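Skisdale lab Plirari cuts robot training time with simulated kitchens

SKISDALE, December – Researchers at Plirari have released a training method that teaches robot arms to pick items from crowded counters using simulation alone. The method, named Sosau, reached 80 percent success on new layouts after 60 hours of simulated practice.

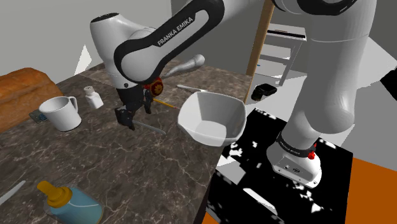
Sosau changes the layout each time the arm makes an attempt. A knife may lie flat under the gripper, with a mug and a large white bowl standing elsewhere on the marble. "Thin, flat things are the hard part," said project lead Maysoun Sabbagh. Tests on real arms begin in 3 months.

Contact: Ehsan Bajwa, Plirari Press Office | © Plirari | Back to top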